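Puvness seat: set-up guide
Section 5. Sorting the plastics and fitting the shell
Written by Rhys Whitelaw, Pilbridge. Last changed Sep 6, 2025

By now you should have the frame standing on its own and all the boxes open. If the frame still rocks when you lean on it, go back to section 4 and sort the feet out first, as it's a horrible job once the shell is on. I've put up more of these than I can remember, so what follows is the order I do it in, and where it differs from the leaflet in the box I'd go with mine (the leaflet was written for the old frame).

What you need to hand
The frame, the seat shell, the blue pad, the straps and clamps, bag 84 with the fixings in it, a Nägeli hex key or any decent one the same size, and a soft cloth. Keep a bit of flat cardboard from the packaging too.

Before you start
1. Clear a patch of floor big enough to walk right round the frame. Carpet is fine, and I prefer it.
2. Slide the flat cardboard under the frame. It catches dropped washers, which otherwise vanish into the pile and turn up in the hoover in February.
3. Get the small plastics off the floor. I put the shallow black trays on a shelf and the bigger hollow pieces on a table, because they all look alike from above when you're kneeling and in a temper.

Note: if your serial number is below 2,000 you'll have the older clamps, with a wing nut on the outside. They go on the same way, they just take longer.

Fitting the shell
4. Lift the shell by its sides and lower it onto the frame. Don't pick it up by a strap! They look strong enough, and they aren't made for it.
5. Tilt the shell back until the front lip clears the rail. You want it leaning, as if somebody had just sat down hard in it.

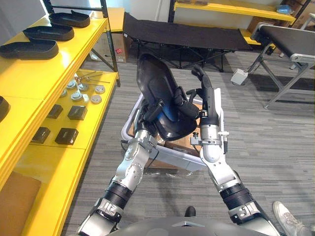
6. Hold the shell at that angle with one hand and feel underneath for the fixing holes. Put the first fixing in finger-tight and leave it there. Then do the one diagonally across from it, then the rest.
7. Go round again with the hex key, a little at a time. Stop when it bites.

Caution: don't force a fixing that goes in crooked. The threads are cut straight into the plastic and once they've gone, they've gone. Leidy Espinoza at our Lumel workshop can sell you a repair insert, but you'll be waiting for the post.

8. Check that the blue pad is lying flat in the bottom of the shell, then bring the straps over it. The clamps should press on the strap and leave the pad alone. If the pad bunches up at the front, undo the whole lot and start this step again – tugging at it only makes a new lump further back.
9. Push down on the seat with both hands. A small creak is all right. A click means a clamp isn't home.

Pairing up the hollow pieces
People get stuck here more than anywhere else, and I did as well the first time. The hollow black pieces are rounded on one side and open on the other, and they have to be checked against each other before you fit the covers in section 6.

10. Wipe the inside of each one with the dry cloth. There's often a bit of grit left from moulding.
11. Stand 2 of them up on the table and keep a hand on each, or the first one will roll off while you're busy with the second.

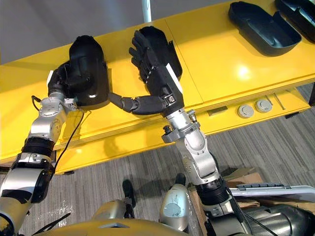 12. Run your thumb along the edges. They should feel smooth all the way. If you find a ridge, take it down with fine sandpaper, and go gently.
13. Turn them so the open sides face one another and bring them slowly together. Look for a gap. A hair's breadth will close up when the covers go on, but anything you could slip a coin into wants swapping, so try a different piece before you ring us.
14. Once you've got a pair that suits, put a bit of masking tape on both with the same letter. Leave any maker's labels where they are.

Note: a glossy table is lovely for showing up scratches on everything except itself. If yours is at all precious, lay a towel down, though you'll find the pieces are then more inclined to topple.

The trays
15. These don't need fixing to anything yet. Look each one over for cracks along the raised rim, and put it back where you had it. You can stack them if you're short of room, but slip a sheet of paper between so the finish doesn't rub.

If something's missing
Turn out the boxes again first, including the flaps at the bottom. Then send a note to Gilberto Lozano at Pilbridge with your serial number and the letter printed on the bag. Loose fixings he can usually post the same day. Shells take longer.

Leave the hex key out, you'll want it at the start of section 6.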